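4. Evaluation of the Veka Finger Set

4.1 Hardware under review

The Veka set is sold by Rolamis as a drop-in replacement for the rigid jaws of common parallel grippers. Each kit holds two pairs of flexible fingers, mounting blocks and a calibration file. We bought two kits at list price and fitted them to a pair of arms at the Stulidport site, one pair of fingers to each arm. Rolamis had no part in the design of the trials.

The fingers are molded in blue plastic with a ladder of openings along their length, after the fin-ray principle. Under load the ribs bend toward the contact point, and the tip closes over the object. The supplier rates the set at 1000 closing cycles before inspection. We inspected at 700, the interval already used for our rigid jaws. The mounting blocks stayed on the arms for the whole study.

4.2 Task

The pouring and placing task (Figure 3) uses light paper cups and a metal can. It was chosen for the difference in stiffness between the objects: a grip that holds the can securely may crush a cup wall. The table is white and the cups are not fixed to it, so any contact with the rim moves the cup.
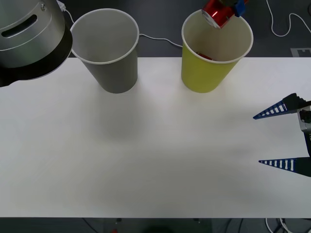 Figure 3. Two-arm task with Veka fingers. Left: gray cup. Right of center: yellow cup, with the can held over it. The fingers at right are open.

Both arms were run from the Uibo controller with the force limit at its default value. The operator could stop a trial but could not change the limit during one. A trial was scored as failed if a cup tipped over, if the can slipped in the grip, or if either arm stopped on a fault.

Failures were grouped by cause, and 14 were traced to poor alignment of the can with the finger axis. The calibration file assumes a centered grasp and gives no correction for a tilted one. We wrote our own offset table, which a buyer without programming staff would find hard to do. The manual (revision of December 3, 2018) does not cover this case.

Finger wear was judged by eye and by closing width. The inspection procedure was drawn up by Severyn Kuzmenko and is given in Appendix B.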